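**Konetti garment-care tasks: progress to the end of July**

The hanger-sorting task at the Brollureck site is now the main activity under this grant. The setup is fixed: a white board on the tabletop, gray plastic hangers, and one olive-green woven basket kept at the left of the board. Recorded runs stand at 1,397 against a target of 3,098. 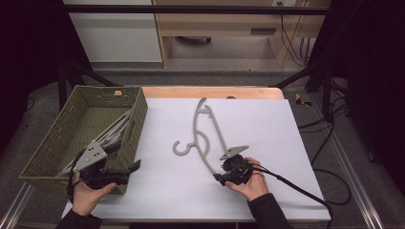

Run length is capped at 60 seconds. Of the runs reviewed by Sima, 118 were rejected, most of them for hangers caught on one another in the basket. The hook is the usual point of contact. Starting positions on the board are now changed between runs, including diagonal placements.

Remaining work for August:

- complete the hanger runs
- repeat the task with a second basket size
- send the revised rejection list to Bonel

No change to the budget is requested.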